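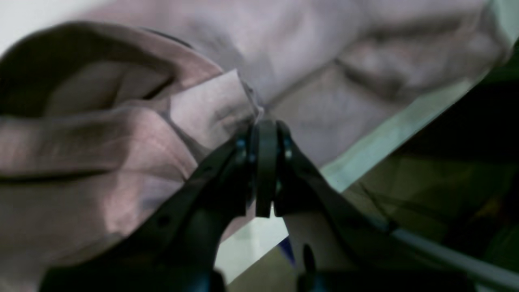

Folding Methods for Knit Garments: A Student Project Report
Department of Textile and Household Studies

1. Purpose of the Study

The project examined how the first fold of a T-shirt affects the shape of the finished bundle. Most printed guides begin with a shirt that is already flat, and few of them deal with the step before it. Knit cloth seldom reaches the table in that condition. A pink shirt bunched and twisted on itself, with deep creases running through the folds, gives little sign of where the hem or the shoulders are, and the person folding must find an edge before any method can be applied. The report therefore treats finding the edge as part of folding.

2. Background

The work was carried out for the campus clothing exchange at Ovelitz Hall, which receives donated garments and places them on open shelves. The exchange handled 576 shirts during the period under study. Of these, 348 were short-sleeved knit shirts in adult sizes, and the report is limited to that group. Woven shirts, children's clothing and anything with buttons were left out. The shelves, a Trakar unit with fixed boards, could not be altered, and so the width of the folded bundle had to suit the shelf.

3. Method

Two ways of folding were compared. In the first, called the lengthwise method, the shirt is folded down its center line so that the sleeves meet. In the second, called the long-band method, the shirt is laid out wide on a plain table and one long edge is held at both ends and turned over, so that a band of doubled cloth runs along the garment. Both ends of the band are held at the same level until the fold has been set down. The remaining cloth is smoothed by hand before the next fold is made.
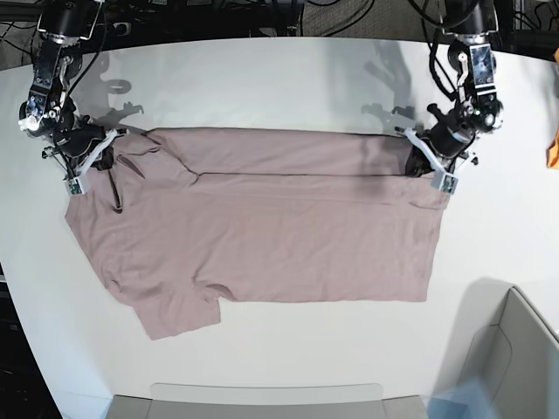

During the March review, Starnora objected that the long band asks too much of a single person at a narrow counter, and that the lengthwise method can be done almost anywhere, including on a lap. The point was accepted in part. The long-band method was retained for the sorting table only, and the counter continued to use the lengthwise method.

4. Observations

The two methods differed mainly in the treatment of the sleeves. A sleeve left outside the first fold must be turned in later — a small step, but one that was often forgotten when the table was busy. Forgotten sleeves produced a bundle with one thick corner, and stacks of such bundles leaned toward the front of the shelf.

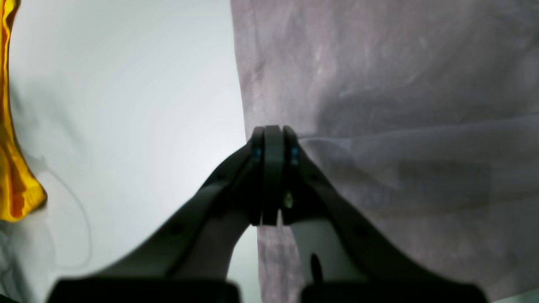 Thin knits presented a further difficulty. When the cloth was gripped too far in from the edge, the fold line drifted and the bundle came out wider at one end. Moving the grip closer to the corner corrected this in most cases. Older shirts with stretched necklines were less predictable under either method, and the written instructions were changed to allow a second attempt at the first fold.

5. Recommendations

The exchange should keep one folding card at each work area and should remove the older Paju chart, which shows a collared shirt and has caused confusion. New helpers should practice on 5 shirts of mixed weight before stocking shelves. Sleeves should be checked before the second fold, and any neckline pucker should be eased out while the cloth is still lying wide. 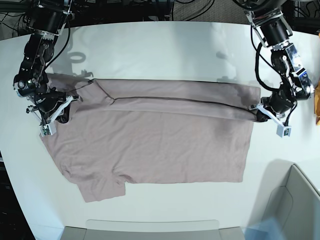 Student Project Reports, Volume 5, page 348

The cards may be copied by other campus exchanges, provided that the shelf width is measured first and the final fold is adjusted to match. An initial printing of 1,000 cards has been requested. A separate report on trousers and knit skirts is in preparation — it will use the same table and the same two-part layout of method and observations.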